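Our Workroom in March

Welcome to the small gallery of the Dmytriv workroom. Oksana Palamarchuk and I, Volodymyr Stelmakh, moved in with 12 boxes and one long shelf, and we are still putting things in their places. The pictures are added when we have time – mostly in the evening.

At the pale surface
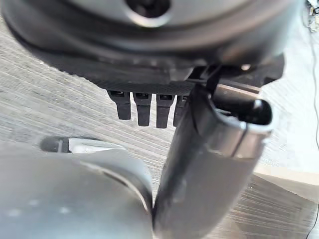

Four black fingers in a row, with narrow gaps between them. I like the glossy collar on the right, it takes silver, brown and a little white.

The shelf

Pictures of the shelf will come next. Oksana still wants to move it closer to the door.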